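Couette Hemano 240 x 220, garnissage synthétique : relevé après deux hivers

La Hemano est vendue comme couette tempérée, pour une chambre chauffée entre 17 et 20 °C. Je l'ai achetée pour remplacer une Kastmont en duvet dont les coutures avaient fini par céder aux angles. L'usage est classique : un lit double, deux dormeurs, une housse en percale de coton l'hiver, pas de housse pendant une partie de l'été.

Construction

Le garnissage est une fibre creuse de polyester siliconé, l'enveloppe un coton tissé serré. Le piquage est en carreaux fermés et non en lignes parallèles, ce qui limite la migration de la fibre vers le pied du lit. Sur la Kastmont, à cloisons ouvertes, il fallait redistribuer le duvet à la main presque chaque semaine. Après deux hivers, les carreaux de la Hemano restent garnis de façon homogène, sauf sur la rangée du bord côté fenêtre, légèrement plus plate. C'est le côté sur lequel on s'assoit pour se chausser.

Le biais périphérique est cousu à double aiguille. Un point a sauté près d'un angle au troisième lavage. Reprise à la main en quelques minutes, la couture n'a plus bougé.

Comportement thermique

La montée en température est plus lente qu'avec du duvet, d'un bon quart d'heure au toucher. Une fois établie, la chaleur est régulière. La limite apparaît au-dessus de 20 °C dans la chambre : la fibre évacue mal l'humidité et on se découvre vers 4 heures du matin. En mai, elle devient franchement trop chaude et je repasse à une couverture.

Tenue et aspect

Une couette de ce gonflant ne se tend pas. Elle marque dès qu'on pose quelque chose dessus et garde ses plis jusqu'à ce qu'on la secoue. Le coton de l'enveloppe se froisse au moins autant qu'une chemise sortie du tambour. Pour qui veut un lit plat, il faut ajouter un jeté ou choisir un modèle moins épais. En contrepartie, la surface accroche un peu et le linge qu'on y étale ne glisse pas au sol.

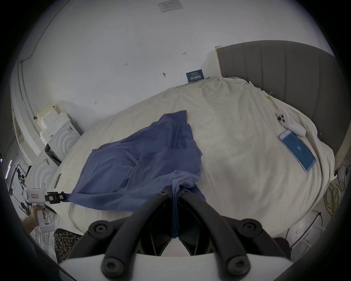
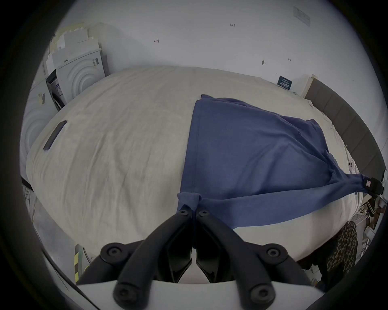 Tissu bleu posé sur la couette claire, non tendue.

Lavage

L'étiquette autorise 40 °C en machine. En pratique, ce format exige un tambour de 9 kg au minimum - dans un 7 kg, l'essorage se déséquilibre et le cycle s'interrompt. Je passe par la laverie, programme délicat, essorage à 800 tours, puis séchage à basse température avec deux balles. Sans balles, la fibre s'agglomère au centre des carreaux et il faut la défaire à la main. Prévoir un second cycle de séchage : les angles restent humides après le premier.

Angelica Macaraeg, qui tient la laverie, déconseille l'adoucissant sur ce type de garnissage. J'en avais mis la première fois. Le gonflant était nettement moindre au retour, et il est revenu au lavage suivant, sans adoucissant.

Comparaison rapide

La Kuzmenko, essayée quelques semaines chez des parents, est plus légère et sèche plus vite, mais son enveloppe en microfibre est bruyante et se charge en électricité statique. La Flimthorpe, en laine piquée, régule mieux l'humidité que toutes les autres. Elle ne passe pas en machine, ce qui l'exclut pour un foyer avec des enfants ou un chat. La Kastmont reste la plus agréable au toucher et la plus contraignante à entretenir.

Points à surveiller

Les dimensions réelles, mesurées à plat avant le premier lavage, donnaient 237 x 218 cm. Après trois lavages, j'ai relevé 234 x 215 cm. Avec une housse de 240 x 220, les angles commencent à flotter. Des liens cousus à l'intérieur règlent la question, mais ils devraient être fournis à ce niveau de prix. Le sac de rangement livré avec la couette ferme mal et je ne l'utilise plus.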